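Home Shop Nest Boxes Feeders Field Guides Contact

Terkier Open-Front Nest Box
3 min read
58 shares 4 comments

The Terkier is an open-front nest box for robins, wrens and other small birds that like a ledge or a shallow hollow. It is made by Dasden from untreated cedar and comes assembled, with a hanging plate and two screws.

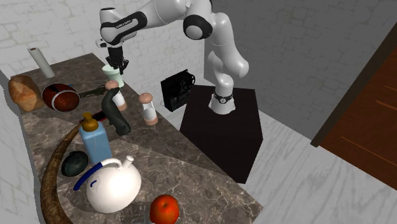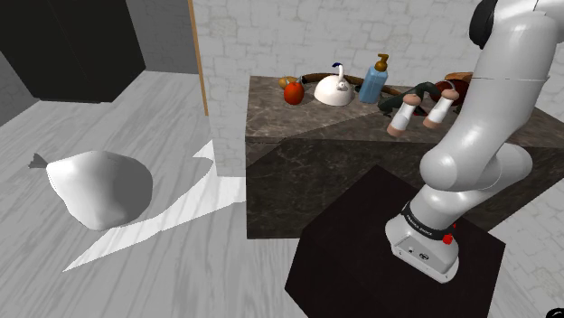 Open-front boxes suit different birds than the usual box with a round hole. The front panel covers only the lower half, so the sitting bird can see out. That also means cats and crows can see in, and placement matters more than it does with a closed box. Put it where ivy, honeysuckle or a climbing rose will hide the opening by spring.

Details
Model number: 543
Material: cedar, rough inside
Roof: hinged, sloped to the front
Floor: 4 drain holes
Finish: none

The inside walls are left rough so that young birds can grip them when they leave. Please don't paint or varnish the inside. The outside can be left alone and will turn gray over time.

Where to hang it
Face the box between north and east, out of strong sun and away from the wettest winds. Low is fine for robins if the cover is thick. Wrens will use it a little higher, and spotted flycatchers prefer a wall with a clear view in front – for them, trim the growth back a bit.

Keep it well away from feeders. A pair that has to chase off visitors all day may give up on the site.

Cleaning
Lift the roof and take out the old nest in the fall, once you are sure the birds are done with it. Use boiling water on the inside and let it dry with the roof open. No soap or flea spray.

Other boxes in this range
The Kumard has a round entrance hole and a metal plate to stop woodpeckers. The Khoury is a double box for house martins and fits under the eaves. All 3 models use the same hanging plate, so you can swap one for another without drilling again.

Page text by Montserrat Bravo. Updated Mar 10, 2021. The next batch of Terkier boxes is due in June.

Back to Nest Boxes Delivery Returns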